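## Brush care: frequently asked questions

**How often should face brushes be washed?**
Weekly for cream and liquid products, every two weeks for powder. Studio brushes at Grestia are washed after each client.

**What water temperature is suitable?**
Lukewarm, up to 34 °C. Hotter water softens the glue inside the ferrule.

**Can a brush be left to soak?**
No. Wet the bristles only and keep the ferrule above the waterline. Soaking is the usual cause of a loose head – repairs of this kind are not covered by the Plernmont guarantee.

**How should it be dried?**
Flat, on a towel, with the head just over the table edge. Do not stand a wet brush upright in a pot.

**Do pale bristles stain?**
Yes, mostly from cream blusher and bronzer.
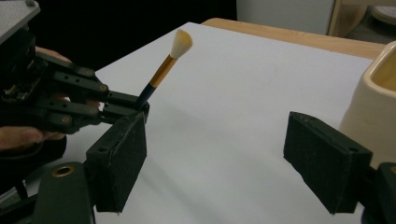 A second wash with plain soap removes most of it. Bleach must not be used on natural hair. A slight yellow tint that remains after two washes is harmless.

**Should an angled tip be reshaped?**
Press it back to its slant between two fingers while damp, then leave it alone until dry.

**Where do I send a brush for repair?**
To Stojan Begović at the Cistari workshop. Quote item code 3602 for a loose ferrule or 2094 for a cracked handle.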